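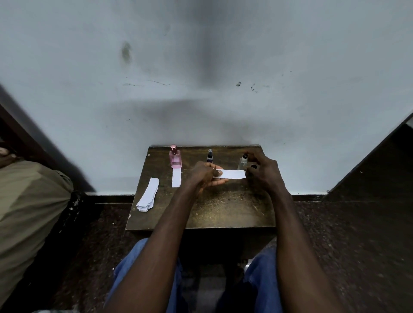 Talletti bench arm – can it do the scent strips yet?

Yoga Sembiring here, writing the product pages again. The question we get most at Pivau is whether the Talletti can take over small fiddly jobs, and perfume testing strips come up a lot (more than folding towels, which surprised me!). Short answer: bits of it. Picking a bottle up and putting it back, yes, all day long. Peeling one paper strip off a fanned stack is another matter. Mine took two at once 11 times out of 41 tries, and I'd set it up nicely.
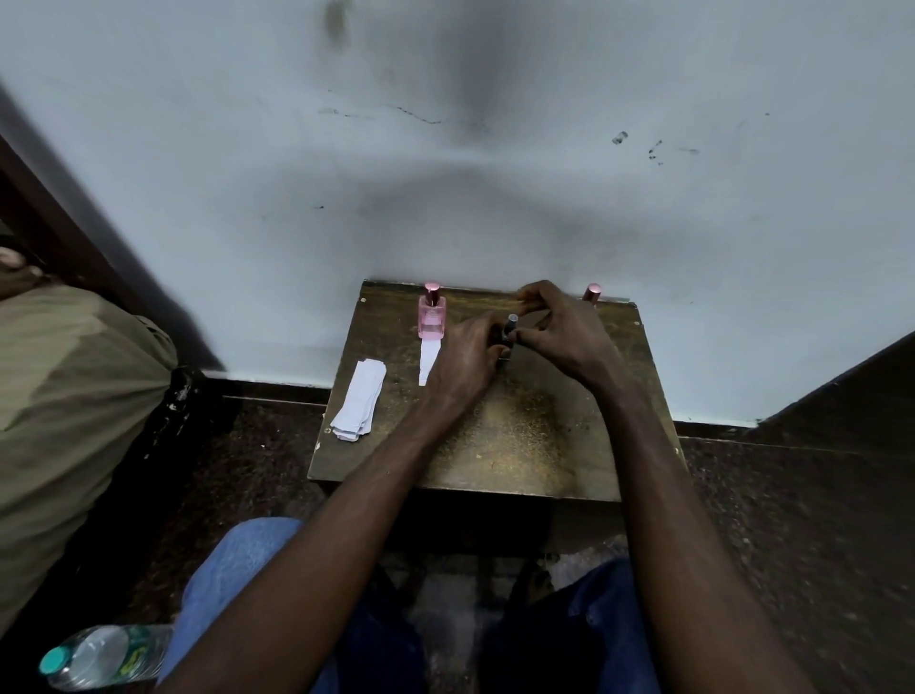

Caps, lids and little vials

You need both hands for these, so you'll want the pair of arms and the Rathore soft fingertips. A small vial is hard going – the fingers crowd each other and the grip slips when it turns. Pull-off caps are kinder. If your caps are shiny, turn the wrist light down or it'll lose the edge.

Holding a strip up to a bottle is the bit I'd love to hand over, and people do it without thinking, one hand on the cap and the other pinching the paper.

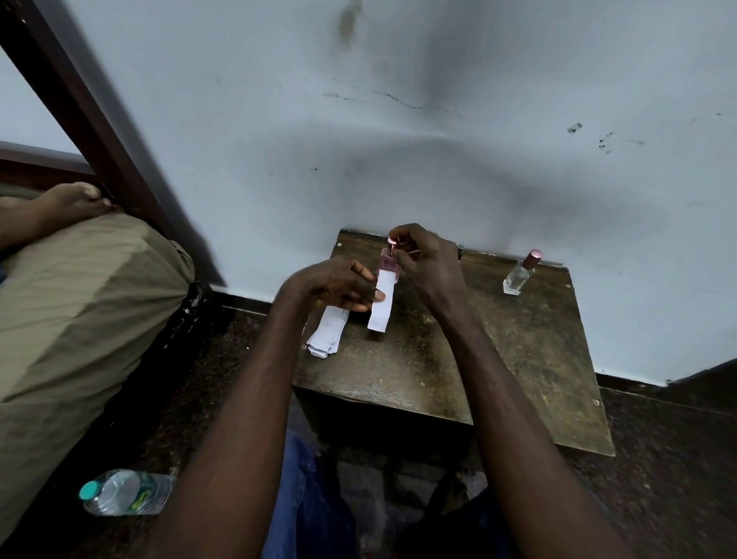 The Talletti gets there on a good Thursday, slowly, and then bends the strip. The Nanorero update due in May should help with thin paper, and I'll rerun the same test when I've got it.

In the box: one arm, table clamp, 2 sets of fingertips, a pack of 200 practice strips. Second arm sold separately.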